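Besuch bei Erkero, Notizen für die Beschaffungsrunde

Mai, Ankunft kurz nach neun. Parkplatz voll, Anmeldung dafür schnell. Wir wollten wissen, was uns eine Greifzelle für die Kommissionierung wirklich kostet, und ob man den Simulator von Prallolis extra kaufen muss oder ob er beim Arm dabei ist. Antwort vorweg: extra.

Erste Station Vorführraum. Zelle klein, leiser als gedacht. Der Vertrieb redet viel über Taktzeiten, wenig über Wartung. Auf Nachfrage: Wartungsvertrag 4.000 Euro im Jahr, Laufzeit fünf Jahre, Verschleissteile nicht drin. Greiferbacken kommen also noch obendrauf. Bitte in die Tabelle, fehlte bei uns komplett.

Danach Simulation, der Teil wegen dem ich eigentlich hin wollte. Gerechnet wird in einer gerenderten Umgebung, man stellt Flächen und Gegenstände zusammen und lässt die Aufgabe dort laufen, bevor irgendwas bestellt ist. Lizenz 530 Euro pro Monat und Arbeitsplatz. Wir bräuchten zwei, vielleicht reicht am Anfang einer.

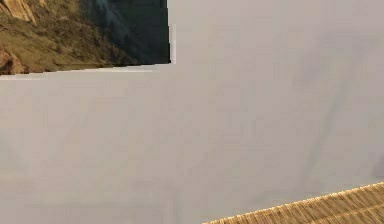

Mich interessierte vor allem, wie gut die Oberflächen sind. Matte graue Fläche mit weichem Schatten drauf, dazu Flechtwerk mit kleinen Glanzlichtern an der Kante, das sah ordentlich aus. Geflecht ist bei uns ja das Problem, die Körbe vom Lieferanten Maluleke haben wir bisher nirgends sauber testen können. Ob die Reibung stimmt ist eine andere Frage, da wurde der Herr am Rechner etwas vage. Eigene Modelle kann man einlesen, kostet einmalig 508 Euro je Artikelgruppe. Einlesen machen die, nicht wir. Dauer konnte keiner sagen.

Mittag, Kantine, Nudeln. Weiter.

Nachmittags Ilalero, die bauen die Sicherheitstechnik und sitzen im selben Gebäude. Scanner statt Zaun geht bei unserer Fläche wohl, muss aber jemand abnehmen. Abnahme ist im Angebot nicht enthalten!! Strom und Druckluft auch nicht, das müssen wir mit der Haustechnik klären.

Offen für die nächste Runde:
Simulator mieten oder gleich mit Zelle verhandeln
Wer bei uns den Arbeitsplatz bedient, Schulung hat noch keinen Preis
Ersatzteilliste, war zugesagt, ist noch nicht da
Leasing anfragen, bisher nur Kaufpries bekommen

Mein Vorschlag: Lizenz für ein paar Monate nehmen, Körbe einlesen lassen, Zelle erst danach ins Budget. Rückfahrt halb vier, Stau ab der Autobahn.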